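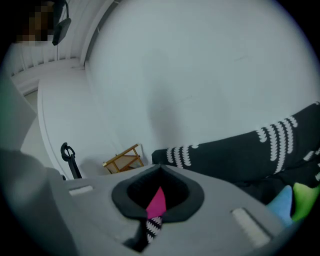
Volska is recruiting paid participants for a household study on how people sort, pair and store clean socks. The work covers one narrow part of the laundry routine: the period between a full basket of clean items and a closed drawer. Mixed loads are the main interest, in particular loads where several socks share a base color and differ only in pattern or trim. A black sock with rows of white chevron stitching and patches of light blue and lime green is typical of the material: the base color says little, and the bright sections carry most of the information a sorter needs. Participants will work with patterned and plain socks of this kind, along with small pieces of solid-colored fabric.

Study title: Venix Sock Handling and Pairing Study
Location: Volska test rooms, Gelcombe
Reference number: 819
Places available: 70
Closing date for applications: Wednesday, June 10, 2026

What participants do

Each participant attends 6 sessions. A session lasts two hours, including one break of 15 minutes. Sessions are scheduled on weekdays, morning or afternoon, and the same time slot is kept for the full series where possible.

Tasks in each session are taken from the following set:

Separating socks from a mixed load of small laundry.
Turning socks right side out.
Matching pairs by pattern, length and heel or toe color.
Folding or rolling pairs by a stated method.
Placing pairs in a drawer, box or divided tray.
Setting aside socks with no match.

Instructions are given in writing before each task. Some tasks are done at a fixed pace and some at the participant's own pace. Lighting is changed between sessions, and dark socks are sorted under both bright and dim conditions. A short written form is completed at the end of every session.

Requirements

Applicants must be 18 or older and must do their own laundry at home at least once every two weeks. Full use of both hands is needed for the current series. Applicants must be able to read short instructions in English and to work seated or standing at a table for up to 50 minutes at a time. Normal color vision is required for the main group. A separate group of 8 is reserved for people with red-green color deficiency; please state this on the application form.

People with a known skin reaction to wool, elastic or laundry detergent should not apply. No experience in textiles or garment work is required. Applicants who took part in the Fang folding study in March are not eligible for this series.

Payment

Participants are paid per completed session at the rate given in the consent form. Payment is made by bank transfer after the third and last sessions. Local bus fare is refunded on presentation of a receipt. A participant may withdraw at any time and will be paid for all sessions completed up to that point.

Recording and data

Sessions are recorded on video. Recordings cover the hands, the table surface and the items being handled. Written forms are stored under a participant number, separately from names and contact details.

How to apply

Complete the application form on the Volska participant page and quote reference 819. List at least two time slots. Applicants who are selected will receive a consent form and a session calendar by email. The signed consent form must be returned before the first session.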